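Workroom walk-through, July. Checked by Diane Cloutier, copy to Vidar Lunde.

**Doors and exits**

- [x] Hall door opens fully. Closer is slow, leave as is.
- [x] Exit sign lit
- [ ] Back door clear. Two boxes of Pesano paper stacked against it. Moved during the check; needs a shelf.

**Electrical**

- [x] Outlets along window wall, covers tight
- [ ] Extension cord under the sink counter. Remove. Second time noted.
- [x] Breaker panel labeled. Breaker 8 label is faded but readable.

**Tables and floor**

- [x] Table edges, no splinters found by hand
- [x] Legs and braces tight
- [ ] Floor mat by the sink curls at one corner. Tape it for now, replace by next check. 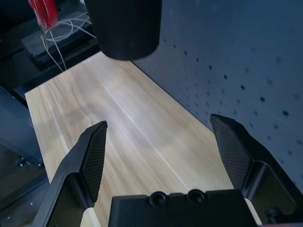
Light wood tabletop, grain running diagonally.

Ivar Hedlund asked if the tops need another coat of oil this year. Not a safety item. Passed on to Vidar.

**Fire and first aid**

- [x] Extinguisher gauge in the green, pin in place
- [ ] First aid cabinet: eye wash expired, burn gel missing. Order both from Brastent.
- [x] Hot water at tap, 105 °F

Open items go to Njål Halvorsen by Tuesday. Recheck the back door first.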